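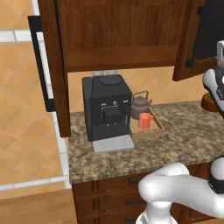
Printed Cotton Tote Bags for Giveaways and Shop Counters

Tundar has been printing bags for small businesses, school fairs and trade shows for nine years now, and the Voyle tote is still the one our customers come back for, season after season. It is a good, plain cotton bag with long handles that sit nicely on the shoulder (even over a winter coat!), and there is plenty of room on both sides for your logo, your phone number or whatever else you would like people to carry around town for you.

Colors and printing

The Voyle comes in natural, navy, forest green and black. We screen print up to 6 colors per side, and Meenakshi Gowda in our art room will gladly look over your file before anything goes to press. If all you have is an old business card, send that along and she will redraw the logo for you at no charge.

Ordering

Minimum order: 36 bags
Carton quantity: 600 bags
Handles: long (standard) or short
Packing: flat, in bundles
Samples: one blank bag free, printed sample on request

Orders of a full carton or more get the lower price, and you are welcome to mix bag colors within a carton as long as the print stays the same. For the fall shows, please try to have your artwork with us before September, as the presses fill up quickly and we do hate turning anyone away.

Care

Wash cold, inside out, and hang to dry. The bag will shrink a little the first time, as cotton does.

For prices, write to Brayden Thibodeau in sales and tell him how many bags you need and where they are going. We answer every day but Sunday.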